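Rapport d'avancement à la Fondation Firnberg
Programme d'inclusion bancaire et de médiation des frais, antenne de Bratu
Période close fin novembre

Madame, Monsieur, chers amis de la fondation,

Vous nous aviez demandé un point d'étape assez court, et je vais essayer de tenir ma langue, même si ceux d'entre vous qui ont déjà reçu nos rapports savent que la concision n'est pas mon fort. Il s'est passé beaucoup de choses depuis le printemps, des bonnes surtout, et j'aurais mauvaise conscience à ne vous envoyer qu'un tableau.

Les permanences d'abord. Nous avons reçu environ 700 personnes depuis le début de l'exercice, la plupart envoyées par le bouche-à-oreille ou par les services sociaux de la ville. Elles arrivent avec une pochette de relevés (parfois un sac entier !) et une question qui tient en une phrase : pourquoi m'a-t-on pris cet argent ? Ce sont le plus souvent des commissions d'intervention prélevées en cascade, des lettres d'information facturées alors que le découvert ne dépassait pas quelques euros, ou bien une assurance de moyens de paiement que le client ne se souvient pas d'avoir souscrite. Nous relisons tout, nous classons par mois, et nous écrivons avec lui à l'agence.

Sur ces visites, 200 ont donné lieu à un dossier de réclamation en bonne et due forme. Une bonne part se règle dès le premier courrier, par un geste commercial ou un remboursement complet. Les dossiers plus durs partent au service des réclamations, puis chez le médiateur quand la réponse ne vient pas ou qu'elle tient en deux lignes. Trois de ces dossiers nous donnent encore du souci, tous liés à la même offre de compte groupé, vendue au guichet à des clients âgés qui avaient droit à l'offre spécifique pour clientèle fragile. Njoroge Massawe les suit personnellement et vous joindra une note séparée dès que les réponses écrites seront arrivées. Je préfère ne pas m'avancer avant.

Les ateliers, ensuite. Celui sur la lecture du relevé de compte reste le plus demandé, et nous l'avons un peu rallongé, les participants ayant tous envie de sortir le leur. Celui sur le crédit renouvelable a mis plus de temps à trouver son public. Nous l'avions placé en fin de matinée, ce qui n'arrangeait personne, et depuis que nous l'avons déplacé à 18 heures la salle se remplit bien mieux. Anderson Frota a réécrit le livret de l'atelier avec une patience admirable et l'a débarrassé d'à peu près tout le jargon que j'y avais mis.

Le partenariat avec la coopérative d'épargne Cotow avance plus lentement que prévu. L'idée, je vous le rappelle, est de proposer un compte simple, à frais plafonnés, aux personnes dont la banque a clôturé le compte ou qui n'en ont plus depuis longtemps. La convention est rédigée, les deux parties sont d'accord sur le principe, mais il reste à s'entendre sur les justificatifs de domicile des personnes hébergées. Leur service conformité se montre prudent et je le comprends, au vu de ce que le secteur a connu comme sanctions. Nous espérons signer avant la fin de l'hiver.
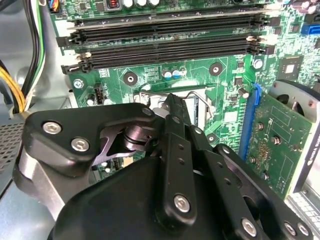 Le suivi des dossiers se fait désormais entièrement dans Dorkex, et l'ancien classeur partagé est fermé en écriture. La ligne « équipement » de votre subvention a donc servi à la formation de l'équipe et à la sauvegarde chiffrée des pièces, car nous conservons des relevés bancaires et il n'est pas question de les laisser traîner. Le matériel de bureau, lui, n'a pas été renouvelé, et je voudrais en reparler avec vous pour l'an prochain. Un ordinateur fixe au boîtier ouvert, avec sa carte mère verte bien accessible, cela se répare et se complète encore pièce par pièce, et je plaiderais volontiers pour cette solution avant tout achat neuf. Le montant demandé serait modeste et vous le trouverez dans le budget prévisionnel.

Côté finances, les dépenses suivent le plan. Les frais postaux dépassent un peu la prévision à cause des recommandés, et les déplacements sont en dessous, ce qui compense. Je vous demande simplement l'autorisation de basculer le reliquat des déplacements vers les courriers, comme la convention le permet avec votre accord écrit.

Pour les trois mois qui viennent, nous voulons boucler la convention avec Cotow, ouvrir une permanence dans le quartier de la gare et relancer les agences qui n'ont pas répondu à nos courriers de l'automne. Njoroge souhaite aussi publier un petit relevé anonyme des frais les plus contestés, que nous vous soumettrons avant diffusion.

Merci encore pour votre confiance et pour vos relectures toujours attentives. Si l'un d'entre vous passe par Bratu, la permanence ouvre à 9 heures et le café est prêt un peu avant.

Bien chaleureusement,
La coordination du programme

Pièces jointes : budget prévisionnel, livret de l'atelier crédit renouvelable, projet de convention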